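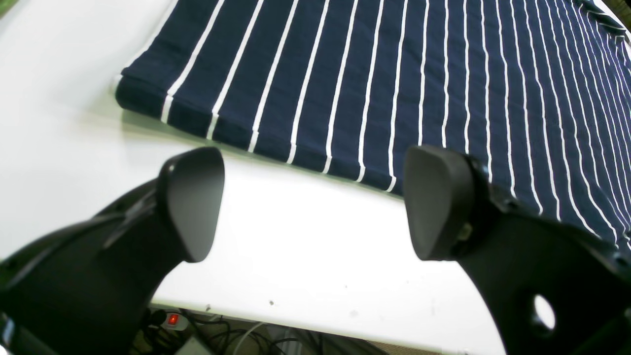
Wie viele Demonstrationen braucht ihr beim Wäschefalten, bis die Policy die Falzkante sicher greift? Wir nehmen im Projekt Wadance per Teleoperation auf, Handgelenkkamera plus eine feste Kamera von oben. Die meisten Episoden sind mit gestreiftem Stoff wie dem dunkelblauen mit den weißen Streifen, auf weißem Tisch. Damit klappt es im Test meistens. Bei einfarbigen Hemden fährt der Greifer zu hoch an und schließt über dem Falz. Stand August haben wir 2.000 Episoden. Mehr aufnehmen oder anders aufnehmen?
Gefragt von Tanner Sandhu

2 Antworten

Pustarbridge
Anders aufnehmen. Die Streifen laufen quer zum Falz, daran kann sich das Netz die Kante sehr bequem merken. Bei Unifarben bleibt ihm fast nur der Schatten auf dem Tisch. Nimm pro neuem Kleidungsstück 30 Episoden auf, mit wechselnder Lage und Drehung, und trainiere damit nach. Beim Licht auch variieren, wir hatten zwei Lampen und haben abwechselnd eine ausgeschaltet. Fehlversuche mit Korrektur nicht löschen – das Nachgreifen lernt er sonst nie. Und prüf mal, ob Kamerabild und Gelenkwinkel denselben Zeitstempel haben. Bei uns lag das zwei Bilder auseinander, das sah genauso aus wie dein Höhenfehler.

Nugroho
Andere Tischdecke drunter, dann geht das. War bei mir jedenfalls so, allerdings mit Handtüchern.

Kommentar von Tanner Sandhu
Zeitstempel passen, hab ich nachgesehen. Ich fange jetzt mit den einfarbigen an, erst Schwarz, dann Grau. Tischdecke probiere ich danach, die verrutscht mir beim Ziehen vermutlich.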